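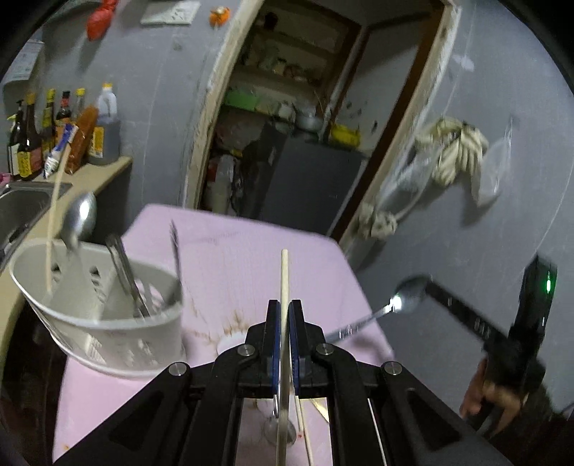 A wooden chopstick above a pink tablecloth, with a brown stain toward the middle.

Notice to Readers: Changes to the Supper Club Archive

4 February 2026

Readers of this blog are advised that the supper club archive has been reorganized. Menus, shopping lists and seating notes from the Purness years are now kept on one page, in date order. The older pages will remain in place until April, after which links to them will no longer work. Readers who have saved a link are asked to replace it before then.

The archive holds 2541 recipe cards. Of these, 2302 have been typed and checked against the handwritten originals. The rest are in the hand of my late aunt, whose sevens and ones are difficult to tell apart, and no card will be posted until its quantities have been confirmed by cooking the dish. A braise that calls for either one or seven spoons of vinegar cannot be settled by opinion.

Several corrections are also in order. The cabbage rolls dated to the Cadell house were first served at the apartment on Garcia Street. The plum cake credited to me was brought by Iraís Jaramillo, who has been very patient on this point and to whom I apologize. The recipe now appears under her name, with her own instructions for the crumb topping, and my version has been withdrawn.

The policy on table linens, first posted in the club's second year, remains in force. Cloths are to be used. They are not to be saved for holidays or covered with plastic. Soy sauce should be rinsed out in cold water the same evening, and beet juice should be treated with salt and left alone. Guests are not to be made to feel uncomfortable about either. I inherited a drawer of white damask that was never once put on a table, and I regard it as a great waste.

A number of readers have written to ask whether the suppers will begin again. They will, on a smaller scale. The table at Skorka seats fewer people than the one at Purness, and the kitchen has a single oven that runs hot on the left side. Invitations will be sent by mail, as before. Guests may bring bread or fruit. Guests are requested not to bring a second main dish, however good.

Comments have been reopened on all pages and are limited to 3000 characters. Corrections to dates, names and oven temperatures are especially welcome. The next group of cards to be posted will cover soups and dumplings, beginning with the sour rye soup that two readers have requested by name.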